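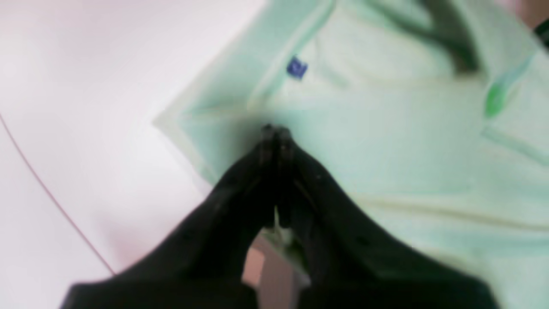

Folding is the process of laying a piece of cloth over itself in layers so that it takes up less space and keeps a regular shape. It is usually the last step in doing laundry, after washing, drying and, for some fabrics, ironing. Most household folding begins with a piece lying in loose folds on a flat surface, and the first task is to find its edges and corners. Hems, seams and tags all serve as guides. On a plain cloth with little pattern, such as a pale mint-green one with a small blue tag, the tag may be the quickest way to tell one part of the piece from another.

Finding the edges

A hem is an edge that has been turned under and stitched. It is thicker than the cloth around it and can often be found by touch alone. On thin fabrics it may also look lighter or darker than the rest. A seam joins two panels and can run anywhere on a garment, so it is a less certain guide than a hem. Folds in a heaped cloth can look like either one until the cloth is pulled flat.

Corners are the most useful points on towels, sheets and napkins. Once two neighboring corners are in hand, the edge between them can be stretched straight and the rest of the piece hangs or lies below it. Fitted sheets have gathered corners and are normally folded by tucking one corner inside the next. Shirts have no true corners, and the shoulders and the ends of the bottom hem are used in their place.

Tags are sewn into the back of the neck, a side seam or one edge of a flat piece. A tag at the neck shows which side is the back. A tag on the outside of a hem, common on towels, usually carries the name of the maker – the one inside a seam is more likely to hold washing instructions.

Picking up and smoothing

Cloth is usually lifted by pinching a small amount between two opposed surfaces. The size of the pinch matters. If it is too shallow the cloth slips out, and if it is too deep it gathers a second layer, and the piece comes up doubled. Thick towels tolerate a careless pinch better than thin cotton, which clings to the layer beneath it. 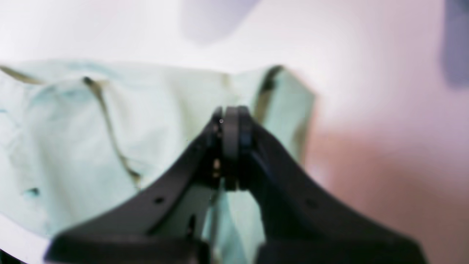 Close view of a black two-fingered gripper

Smoothing comes before the first fold. The cloth is drawn outward from the middle toward the hems, or picked up by two corners and shaken once. Creases left in at this stage are pressed into the folded piece and become harder to remove the longer it is stored. Stretch fabrics are laid flat and patted, as pulling distorts them.

Common methods

The half fold is the simplest. One edge is brought to the opposite edge, and the step is repeated until the piece reaches the size wanted. Each half fold doubles the number of layers, so three folds give 8 layers, which is enough for a bath towel on most shelves.

The third fold brings each side in toward the middle, one over the other. It hides the side hems inside and leaves a rounded edge at the front of the shelf. Hotels and shops often use it for towels.

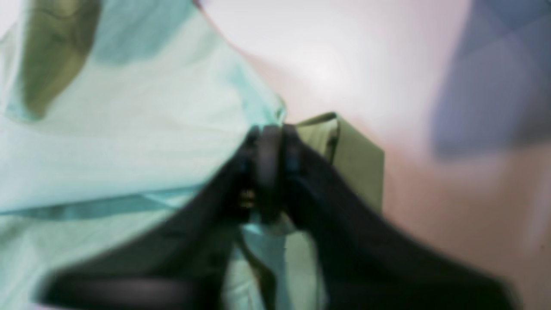 The rolled fold starts with a half or third fold, after which the cloth is rolled from one short end to the other. It suits drawers and suitcases. A variant in which the last hem is turned back over the roll to hold it closed is sometimes called the Mulik roll.

The board fold is used for shirts and blouses in stores. A flat board is placed on the back of the garment, the sleeves and sides are brought in around it, and the bottom is folded up before the board is slid out. The Jinell board, a hinged version designed by Sota Arai, folds the sides by lifting two panels.

Storage

Folded pieces are stacked with the rounded edge facing out, so that one can be taken without catching the layers of its neighbors. Tall stacks lean and press creases into the lower pieces. In Folding at Home, Fitzgerald Begay recommends a limit of 12 towels to a stack and advises keeping heavier pieces at the bottom. Cloth put away damp may develop a musty smell or mildew – thick hems dry last and are worth checking by hand.

See also: Hem, Ironing, Laundry, Linen closet, Towel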